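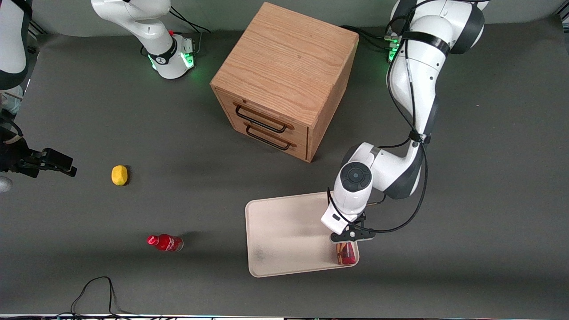

The second stretch of The Odar Sessions has gone better than I dared put in the plan, and I'm very pleased to be reporting on it. When I last wrote to you we had a title, a half-agreed broadcast slot and a hall with no heating. We now have a full run of auditions behind us, a house band, a presenter under contract and a studio look that everybody on the team likes. Vilhjálmur Damgaard's set is a dark grey floor and a dark grey judges' desk with light brown wood behind, the grain running straight up and down, and then two loud colours used very sparingly. Think of that yellow lemon and the red bottle lying on its side on the grey tabletop, and how quickly the eye goes to them, and you have his whole scheme. The singers get the yellow, in a single follow spot. The red is kept for the voting lights. Black bar handles like the pair on the little cabinet drawers may find their way on to the desk too, if there is any money left for the joinery.

THE ODAR SESSIONS
Progress report to Felomik, second period
Prepared by Arben Georgiev, series producer, Dradbridge
October 12, 2021

Where we are

For anyone at Felomik who is new to the file, this is a singing competition for local television, recorded in front of an audience at the Quaye Theatre in Dradbridge and shown in weekly hour-long episodes. Your grant covers development, auditions and the pilot. The broadcaster pays for the rest of the series if the pilot is accepted.

Development is finished. Auditions are finished. Rehearsals for the pilot began last week and the pilot will be recorded before the end of next month. The full series is still planned for March, and nothing that has happened in this period makes me want to move it.

Auditions

We had 1385 applications. I had to read the number twice, and then I went and checked that the form wasn't counting people again when they pressed the button a second time (it was, for one evening, and the figure I've given you is the one after the clean-up). We asked for one song, filmed on a phone, no backing track required. Some people sang in their cars, one very good tenor sang in a stairwell, and a pair of sisters sent us a ballad with a dog howling through the second verse. They got through.

From those we invited 253 singers to Dradbridge. We saw them over two long weekends, in the rehearsal room above the Quaye foyer, with a piano and one accompanist in the room and a second accompanist asleep in the corridor waiting to take over. Everybody was given time to sing twice. That was your panel's suggestion at the start of the grant and I'd like to record how right it was. A good number of the people we've chosen were shaky on the first song and quite wonderful on the second, once they had heard what the room sounded like and stopped looking at the lens.

Every singer we turned down had a short written note from us. It took the team far longer than we had allowed and I would do it again. We've had lovely letters back, including from people who want to sit in the audience and cheer for somebody they met in the queue.

The judges

We have three judges, as planned, and all have signed for the pilot with an option on the series. One comes from musical theatre, one from wedding and function bands, and the third had a run of dance singles some years ago and now teaches. I'm keeping the names out of this report until the broadcaster has made its own announcement, but your office has them in the confidential sheet.

The camera test with the judges was a joy. They disagreed over the second singer for so long that we ran out of card in one of the cameras. The only thing I asked them to change was talking over each other, which sounds fine in the room and is dreadful at home. We have also asked them to speak to the singer first and to the audience second. A lot of programmes of this kind get their big moments from somebody being made to look silly, whether it's a remark from the desk or a slip on the steps, and we made up our minds early on to leave that out. If a heel breaks or a lyric goes missing, we stop, the singer takes a breath, and we go again. The audience at the test clapped louder for the restart than for anything else that night.

Clothes

I hadn't expected to have a section on clothes, but it has become one of the nicest parts of the project. The singers get a wardrobe allowance and an afternoon with our costume supervisor, who has filled a dressing room at the Quaye with hired stage wear, charity shop finds and half the contents of a closed-down dance school. The rule is that anything worn on the programme must be possible to sit down in, climb four steps in and breathe out in fully. She tests this by making people do all of it while singing.

The wardrobe budget is slightly overspent. The cause is shoes. We had assumed people would bring their own and most of what they brought squeaked on the new floor. I have moved the difference across from printing, where we saved by dropping the paper programme.

The set and the theatre

The heating at the Quaye is mended. The theatre paid for this, not the grant, and in return we've agreed to leave the new dimmer racks in place after the series for other companies to use.

The floor went down last month and took paint well. Vilhjálmur built the judges' desk in sections so that it can go through the dock door and be stacked between recordings. The first version was too high and the judges looked like three people waiting at a bank. The second is lower and has a gentle curve, and you can now see their hands, which makes them seem friendlier at once. The back wall is up on the left side and half up on the right. The timber for the remainder arrived later than promised and I'd be happier if it were on the wall than leaning on it, but the crew have two clear days set aside and I am confident it will be done.

Sound was the thing I worried about most. The Quaye was built for speech and it swallows the low end of a bass guitar. We've hung drapes at the back of the circle, moved the drummer, and given the band in-ear monitors in place of wedges. Come and hear it. The difference is enormous.

Voting

The audience in the theatre votes by handset and viewers at home vote free of charge, once per episode, through the broadcaster's page. We ran a dress rehearsal of the home vote with friends and family and it stayed up all evening. There was one fault. The running order on the page didn't update when two singers swapped places, so for several minutes people were voting for the wrong song. The developers have fixed the link between the two lists and we will run the test again, with swaps, before the pilot. I also want a person in the gallery whose only job is to watch the page, and I've found the money for that within the existing line for temporary staff.

Money

Spending to date is within the overall grant. The three lines that have moved are wardrobe (over), printing (under) and travel for singers (over, but covered by the underspend on accommodation, as so many finalists turned out to live within reach of the last train). No line has moved by more than your terms allow without permission. The full table is in the attached workbook, along with receipts for the set build.

One request. We would like to carry the unspent part of the training line over into the next period. Two of our camera trainees have been offered other work during the pilot fortnight and will come back to us afterwards, and I'd much prefer to keep their places open. It makes no difference to the total.

What could still go wrong

Illness is the obvious one. We have a reserve singer for each heat and they are rehearsing with everybody else, so nobody would be thrown on cold. The band has deputies for every chair except the keyboard, where we are still looking.

Song clearances are slow. All but two of the pilot songs are cleared. Both singers concerned have a second choice rehearsed and, to be frank, in one case I'm rather hoping the clearance doesn't come through, as the second choice is a corker.

The broadcaster may ask for a shorter pilot. We've timed the script both ways and know which items would go — the backstage visit first, then the second band number. I would fight to keep the restart rule and the full length of each song.

Next steps

Band and singers rehearse together for the first time next week. The back wall and the lighting focus come after that, then a full run with cameras and an invited audience, then the pilot itself. I'd be delighted to have someone from Felomik at the full run, and there are seats held for you in the front of the circle, where the sound is now best. Please let the office know how many of you are coming and whether anybody needs step-free access, as the lift is small and we like to have someone meet you at it.

The next written report will follow the broadcaster's decision. If you'd like the audition footage before then, Vilhjálmur has put together a short reel to check skin tones against the grey, and it has ended up being the thing we show to everyone who walks into the office. The sisters are on it, with the dog.

Arben Georgiev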